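Grascombe Operator Training Credit: Frequently Asked Questions

Updated 1/25/22

General

What is the Operator Training Credit?

The Operator Training Credit (OTC) reimburses public works departments for the cost of certification training taken by their water, wastewater and stormwater staff. It is run by the Grascombe Regional Utilities Council and covers employees of member jurisdictions only. The credit is paid to the employer. It is not paid to the employee, and it cannot be assigned to a training vendor.

Which jurisdictions are members?

Member jurisdictions are the City of Risau, the Town of Plukik, the Abbasi Sanitary District and the unincorporated service areas billed through Grascombe. A jurisdiction that buys treated water from a member under contract does not become a member by doing so. If you are unsure, check the header on your department's quarterly assessment notice. Members have a four-character account code beginning with G.

How many positions are covered?

The current schedule lists 71 position titles. Titles are matched to the schedule by duty statement, so a position called "Utility Worker II" in one jurisdiction may be covered while the same title in another is not. Departments can ask for a title review at any time during the fiscal year. A title added after review is covered from the date of the decision forward.

Are part-time and seasonal employees eligible?

Part-time employees are eligible if they work at least half the hours of a full-time employee in the same title. Seasonal employees are eligible for safety modules only. Interns and contract staff are not eligible.

Are elected or appointed board members eligible?

No. Board orientation is funded from a separate line in the Council budget and has its own request form.

Courses and certification

Which courses qualify?

A course qualifies if it is on the approved course list on the day the employee registers. Courses are added and removed twice a year. Removal does not affect anyone already registered. The list is sorted by certificate class, then by provider.

Can a course be taken online?

Yes, for classroom hours. Sampling, confined space entry, lockout and other practical modules have to be completed in person at an approved site. Hybrid courses are entered on the claim as two lines, one for each delivery method, even when the provider issues a single invoice.

Does the practical assessment have to use the employee's own plant?

No. The Risau training building, the Abbasi lab annex and two private sites are approved. An employee may also be assessed at the home plant if the assessor holds a certificate at least one class above the class being tested.
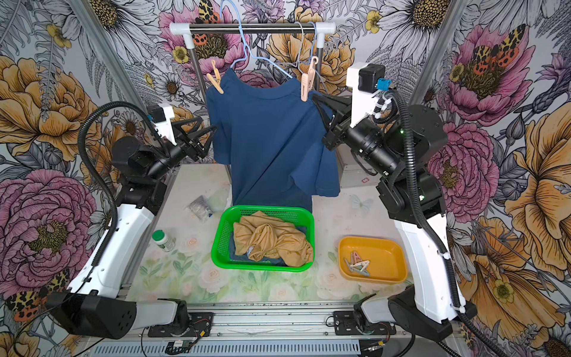
Several departments asked at the last renewal whether hours spent on the home plant's own standard operating procedures could count toward the practical requirement, and one wrote that we already walk every new operator through the full valve sequence and then pay a vendor to do it a second time. The Council's position has not changed. Site-specific instruction is a condition of employment and is paid for as regular wages. It may be listed on the training record as supplementary hours, but it does not reduce the hours required from an approved provider.

What happens if an employee fails the exam?

The course fee is still reimbursed. The first exam fee is reimbursed whether or not the employee passes. One retest is reimbursed if it is taken within the same certification cycle. Later retests are at the expense of the department or the employee, depending on local policy.

Do hours carry over between cycles?

Up to 11 hours of continuing education may be carried into the next cycle. Carryover hours have to be in the same certificate class. Hours earned before the certificate was issued do not carry over.

Is reciprocity available for out-of-state certificates?

The credit does not decide reciprocity. That is handled by the licensing agency. If the agency accepts an out-of-state certificate, the Council will treat the holder as certified from the date shown on the agency's letter.

Claims and payment

How much is paid?

The credit covers tuition, required texts and the exam fee, up to $3,000 per employee per certification cycle. Travel is paid separately at the jurisdiction's own mileage rate and does not count against the limit. Meals are not covered.

How is a claim filed?

Claims are filed by the department on Form OTC-2. Attach the following:

Proof of registration
Paid invoice
Certificate of completion or exam result notice
Supervisor's signature page

Claims without a signature page are returned unprocessed. Electronic signatures are accepted if the page shows the date and time of signing.

What is the filing deadline?

Claims for a fiscal year are due by the last business day of August. Claims received after that date are charged to the following year's allocation if funds are available. A claim may cover more than one employee, but each employee needs a separate line.

How long does payment take?

Complete claims are paid with the next quarterly settlement. The Council processed 869 claim lines last fiscal year, and nearly all returned lines had either a missing signature page or an account code that did not match the employer.

Can a department appeal a denied claim?

Yes. Send a written request to the Council office within 30 calendar days of the denial notice. Include the claim number and any document not sent the first time. Appeals are decided on the written file, and no hearing is held.

What if an employee leaves before the course ends?

The department may claim costs already paid up to the separation date. If the employee moves to another member jurisdiction, the remaining costs transfer to the new employer, and both departments sign the transfer section of Form OTC-2.

Records

How long do we keep training records?

Keep them for two full certification cycles after the employee's last claim. Scanned copies are acceptable. Safety module records fall under a longer schedule set by each jurisdiction's own retention policy, and the longer period applies.

Where do we send changes to the contact list?

Use the contact update form in the member portal. Changes made before the quarterly settlement run apply to that quarter's notices.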